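Unit 4 handout: Collecting demonstrations in simulated homes

Read this before the lab. The exercise uses the Nomus simulator and the Ullbridge apartment, a furnished set of rooms stored as a single file. Your group will record demonstrations of a mobile robot that finds and fetches small household objects. The recordings go into a shared training set, so the format rules below apply to every group.

4.1 What counts as an example

One example is one episode: a start state, a written instruction, a stream of camera views paired with actions, and an end state. The instruction is stored as typed. "Find the remote control on the red sofa" and "get the remote" are different instructions and both are useful.

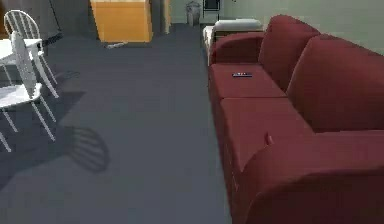 The start state must be reproducible. Save the random seed and the pose of every movable object before the first action. An episode without a seed is rejected at upload, however good the driving was.

Each group records 200 episodes. Set 29 of them aside as held-out episodes before any training is done, and do not look at their scores until Unit 6.

4.2 Viewpoints

The policy sees only what the robot's cameras see. If every episode begins with the target in plain view, the policy never learns to search. Start poses are therefore drawn from a list of 11, spread over the rooms. Some face the target, some face a wall or a doorway, and some have furniture in the way.
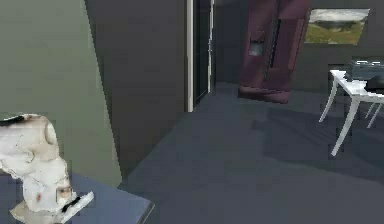
Should a view with no target in it be deleted from the episode?
Keep it. Those steps record how the operator turned and moved while searching, and the policy needs them as much as the final approach.

Scanned meshes and hand-modeled furniture are mixed in the same rooms. Scanned objects tend to have rough outlines and uneven texture. Do not smooth or replace them - the mix is part of the test.

4.3 Operator habits

A learner copies the operator, faults included. Pauses are the usual problem. If you stop to think for several seconds, the log fills with zero actions, and the trained policy may stop at the same place and stay there. Trim idle spans with the Trilley script and leave the rest of the timing alone.

Change operators within the group. Drive around the dining table on both sides. Pass the long furniture at different distances.

4.4 Before you upload

1. Replay the episode from its seed and check that the end state matches.
2. Read the instruction against the room. The object it names must exist there.
3. Step through the camera views at low speed and note any clipping or missing surfaces.

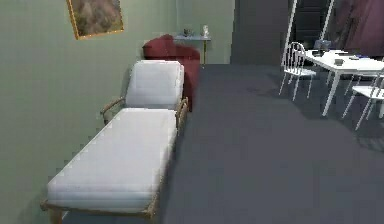 4. Enter the start pose number and operator code in the Fiore sheet.
5. Mark failed episodes as failed and upload them too. Last February's set held 103 unmarked failures, and all of them had to be relabeled by hand.

Uploads close at 5 p.m. on the day before the Unit 5 lecture.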